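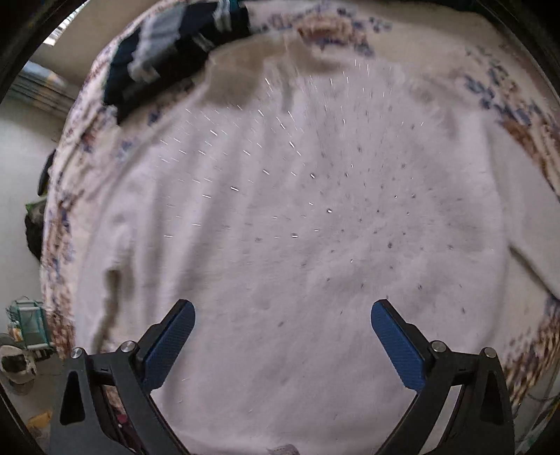 *White knit sweater laid out on the bed for checking, with a striped garment waiting above it.*

10 July 2022

Hi all at Quansah,

Time for the summer update on the Indunthorpe knitwear project, and I'm happy to say there's plenty to tell! You gave us $1475 to sort, mend and pass on donated sweaters before the cold weather comes back, and we've now been through the whole first batch from Drovby. It came to 337 pieces, which is a lot of wool to have in one house (mine, mostly – the spare bedroom has been out of action since spring).

The bed has turned out to be the best sorting table I've got. It's wide enough to spread a sweater out flat with the sleeves away from the body, and I can get at it without bending too far. I did try the dining table first, but the sleeves kept hanging over the side and I'd miss a worn cuff and have to go back to it later. The flowered bedspread stays on underneath and gets a good shake at the end of each session.

Pale knits are the slow ones. A navy cardigan can hide all sorts, but on white every dark fleck shows, and it's often hard to say at first glance if you're looking at lint, pilling or just bits of something picked up in the bag. My routine now is a sticky roller first, then a look at what's left, then the fabric shaver on a low setting if it really is pilling. Ribbed knits need the shaver run along the ribs. I learned that on a sweater I'm not going to talk about.

So, where we are. Most of the batch needed nothing beyond a wash and a once-over. Another 60 went into the mending pile, mainly for loose hems, small holes at the elbow and missing buttons. I've finished the easier half of those and I'm working through the rest in the evenings. A further 15 were too far gone to wear, so I've kept the good yarn from them for patching, and that has already saved me buying any gray or cream.

On the money side, we bought two fabric shavers, a drying rack, wool wash, darning needles and a big stack of the Hedomen storage bags. I was doubtful about the bags (they looked flimsy in the packet) but they zip properly and stack well on the closet shelf. The receipts are in the folder I sent over last week. There's still a bit set aside for postage and I'd like to leave that alone until we know how many boxes are going out.

One thing that hasn't gone to plan is drying. Heavy sweaters have to dry flat, and the rack only takes three at a time, so the washing gets held up behind it. If you're okay with it, I'd like to move a little of the thread budget over and get a second rack. We have more thread than I could use in a year.

Next up is the rest of the mending, then sorting by size, then labels. The finished sweaters should be boxed and ready well ahead of the December giveaway. Drovby has also offered us a second batch, and I've told them yes, but only once I can see the carpet in the spare room again.

Let me know about the rack whenever you get a minute – I'd like to order it before the next big wash. And thank you again, I'm having a great time with this!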